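Reading Your Edition of the Gundilach Tales
Part 2: Following a story across the notes

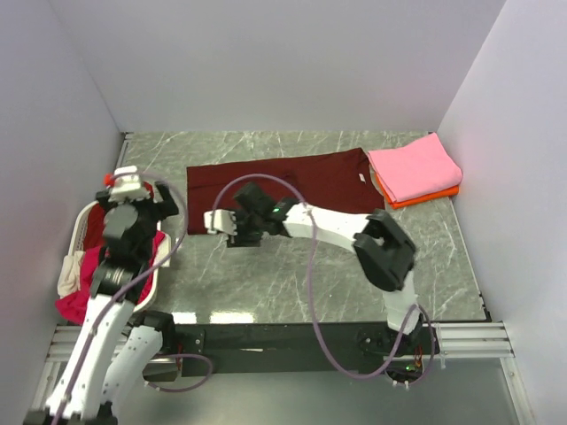 Ruby-Lee McKinnon told me she always reads the tale first and the notes after, and I've come around to her way!

1. Start at line 221, where the knight Jala swears his oath to the giant.
2. Read on to the riddle without stopping (it's up to 12 pages).
3. Now go back for the footnotes.

Note: The poem runs to 1,721 lines, and I numbered every fifth one.

Caution: Pravetti's older text skips the hermit, so its line numbers won't match mine after the ford.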